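Search help articles
Type a word or two
6 min read

Setting up online ordering: menu, pickup times and the kitchen printer

Part 2 of the Joltisard set-up guide, by Hạnh Triệu

Okay, so if you've come straight from Part 1 you already have an owner login and your tablet is talking to your Wi-Fi. If you haven't, go back and do that first, please. I'll wait. Everything below assumes you can open Joltisard on the tablet and see the gray home screen with your restaurant's name at the top.

I wrote this the way I'd walk you through it if I were standing at your counter. I've set up Joltisard in noodle shops, bakeries, one very loud sports bar and my aunt's sandwich place, and the order of the steps really does matter, so try not to skip around (I know, I skip around too).

What you'll need

- The tablet, plugged in. The first menu sync eats the battery.
- Your menu in some form. A spreadsheet is best, a paper menu is fine, a photo of the chalkboard will do in a pinch.
- The kitchen printer and a fresh roll of paper.
- Your posted opening hours, including the weird ones.

Step 1. Make your menu groups

From the home screen, tap Menu, then Groups, then the plus sign. A group is just a heading your customers scroll past: Starters, Soups, Drinks, that kind of thing. Type the name, tap Save, and do the next one. You can drag them into a different order later with the little handle on the right.

Keep the names plain. I once set up a cafe called Masson that wanted every group named after a song, and the customers could not find the coffee. We changed it back the same afternoon.

Note: a group with nothing in it stays hidden from customers. If you make one and can't see it on your ordering page, don't panic, you just haven't put any items in yet.

Step 2. Add your items

1. Tap the group you want, then Add item.
2. Type the name the way your regulars say it.
3. Enter the price before tax. Joltisard adds the tax from the rate you picked in Part 1.
4. Write a description if you feel like it. You get 200 characters, and trust me, you'll run out faster than you think!
5. Tap Save and stay, which keeps you in the same group so you can go right on to the next item.

If you have a spreadsheet, use Import instead. It takes up to 333 rows at a time. Bigger menus have to go in as two files, and you should wait for the green check on the first before you start the second. I didn't wait once and ended up with two of every dumpling.

Caution: importing a file with the "Replace all" box ticked wipes out what's already there. All of it, photos too. The box is off by default and I'd leave it off.

Step 3. Add photos

Photos are optional, and you can open for orders without a single one. If you do want them, tap an item, then Add photo, and pick one from the tablet or take a new one on the spot. Daylight near a window beats anything I've ever managed under kitchen lights. Joltisard trims every photo to a square, so leave a bit of room on all sides.

You can also put a photo on a whole group, and that one shows up behind the heading. Same buttons, except you start from the group's name.
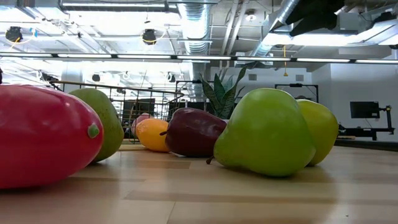
Step 4. Set your pickup times

This is the part people rush, and then they call me on a Saturday night. Tap Orders, then Timing. There are two settings in there and they do different jobs.

Lead time is how long you need from the moment an order lands to the moment it's in a bag. I start everybody at 30 minutes. You can shorten it after a week, once you've seen how the kitchen copes.

Orders per slot is how many pickups you'll accept in the same quarter hour. Start with 4. It sounds low, I know, and the owner of Udodon argued with me about it for most of a morning. Then he tried it higher for one dinner service and switched it back himself.

When a slot fills up, customers are simply offered the next one. They don't see an error and you don't have to do a thing.

Note: special hours go under Timing, then Exceptions. Put your holidays in now while you're thinking about it. If you close for a couple of weeks in February, like plenty of places do, one exception can cover the entire stretch.

Step 5. Connect the kitchen printer

1. Load the paper so it feeds from the bottom of the roll. If your tickets come out blank, it's in backward.
2. Turn the printer on and wait for the light to stop blinking.
3. On the tablet, tap Devices, then Find printer.
4. Choose yours from the list. A Jurnholm printer shows up by its serial number, and you'll find that on the sticker underneath.
5. Tap Print test ticket.

The ticket should have your restaurant's name, the word TEST and the time. If the time is wrong, fix the clock on the tablet; the printer just copies it.

Caution: don't put the printer on the shelf over the fryer. Heat darkens the paper, steam gets into the cutter, and the warranty doesn't cover either one.

If the printer isn't on the list, check that it's on the same Wi-Fi as the tablet. Lots of restaurants have a guest network and a staff network with nearly the same name, and I've lost whole evenings to that.

Step 6. Place a practice order

Before you open to the public, tap Orders, then Practice mode. Grab your own phone, go to your ordering page and order something with a couple of changes, like no onions and sauce on the side. Check that the changes print in bold under the item. Then tap Ready on the tablet and see that the text message reaches your phone.

Do it again with a different item from a different group. Have whoever runs your busiest shift do one too, so they've pressed the buttons at least once before it counts.

Happy with it? Turn Practice mode off and flip the big switch to Accepting orders. Practice orders stay out of your sales report, so you don't need to clean anything up.

Pausing orders is in Part 3, along with refunds and what to do when the internet drops in the middle of dinner.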